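Ausschreibung: Mitwirkende für die Klanginstallation »Muvimer«

Das Haus Figueroa, Zentrum für zeitgenössische Musik und Klangkunst in Tandton, sucht für die kommende Spielzeit Ausführende für ein mehrteiliges Raumklangprojekt. Gesucht werden Instrumentalistinnen und Instrumentalisten, Sprecher, Sängerinnen sowie Personen ohne musikalische Ausbildung, die nach einer grafischen Partitur arbeiten möchten.

Gegenstand des Projekts

»Muvimer« ist eine Komposition von Amparo Bermúdez für verteilte Ensembles in mehreren Räumen. Die Partitur besteht aus Einzelblättern, deren Reihenfolge vor jeder Aufführung per Los bestimmt wird. Jedes Blatt legt Dauer, Dynamikbereich und Standort fest, die Wahl des Klangmaterials liegt bei den Ausführenden. Ein Dirigat ist nicht vorgesehen. Die Koordination erfolgt über Stoppuhren und eine gemeinsame Startzeit.

Die künstlerische Leitung hat Severino Iglesias, die Klangregie übernimmt Odair Nogueira. Veranstaltungsort sind das Foyer, die beiden Treppenhäuser und der große Saal. Das Publikum bewegt sich während der Aufführung frei zwischen den Räumen. 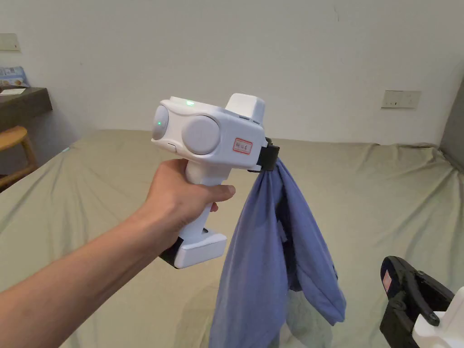 Lesezeit: 3 Minuten

Zu besetzende Positionen

a) Instrumentalstimmen: Holz- und Blechbläser, Streicher, Schlagwerk, Akkordeon. Eigene Instrumente sind mitzubringen. Großes Schlagwerk und ein Konzertflügel werden gestellt.

b) Vokalstimmen: alle Stimmlagen. Notenkenntnisse sind hilfreich, aber nicht Voraussetzung.

c) Sprechstimmen: Texte auf Deutsch und Spanisch, weitere Sprachen nach Absprache. Die Textblätter werden zur ersten Probe ausgegeben.

d) Objektklang: Arbeit mit Alltagsgegenständen, Papier, Glas und Metall. Die Gegenstände werden in einem Workshop ausgewählt und auf ihre Eignung geprüft – elektrisch betriebene Objekte bedürfen der Freigabe durch die Haustechnik.

Umfang und Termine

Die Probenphase beginnt im Februar und umfasst vier Wochen. Geprobt wird jeweils mittwochs ab 18.30 Uhr, in der letzten Woche zusätzlich am Nachmittag. Für die Aufführungen sind alle Mitwirkenden zwei Stunden vor Beginn im Haus. Eine Aufführung dauert ohne Unterbrechung 90 Minuten. Wer mehr als eine Probe nicht wahrnehmen kann, gibt dies bitte bereits in der Bewerbung an.

Vergütung

Mitwirkende der Gruppen a und b mit abgeschlossenem Musikstudium erhalten ein Pauschalhonorar von 1000 Euro, Studierende und nicht professionell Tätige aller Gruppen eine Aufwandsentschädigung von 200 Euro. Fahrtkosten innerhalb des regionalen Verkehrsverbunds werden gegen Beleg erstattet. Eine Unterkunft kann nicht gestellt werden.

Zusätzlich wird ein Kompositionsauftrag für ein ergänzendes Partiturblatt vergeben, dotiert mit bis zu 2000 Euro. Interessierte reichen hierfür eine Skizze von höchstens einer Seite ein. Über die Vergabe entscheidet Amparo Bermúdez zusammen mit der künstlerischen Leitung.

Bewerbung

Erforderlich sind ein kurzer Lebenslauf, die Angabe der gewünschten Gruppe und für die Gruppen a und b eine Tonaufnahme von höchstens fünf Minuten. Die Aufnahme muss nicht im Studio entstanden sein, sie soll aber ungeschnitten sein. Für die Gruppen c und d genügt ein formloses Schreiben. Minderjährige ab 16 Jahren fügen eine Einverständniserklärung der Erziehungsberechtigten bei.

Die Unterlagen gehen als eine zusammenhängende PDF-Datei an das Produktionsbüro Binovmont, das die Ausschreibung im Auftrag des Hauses abwickelt. Tonaufnahmen bitte ausschließlich als Link übermitteln. Papierbewerbungen werden nicht zurückgesandt.

Ansprechpersonen

Organisation und Verträge: Begoñe Vidal
Technik und Objektprüfung: Boris Mladenović

Das Haus ist über den Seiteneingang stufenlos zugänglich. Standorte in den Treppenhäusern werden nur an Mitwirkende vergeben, die dem zugestimmt haben.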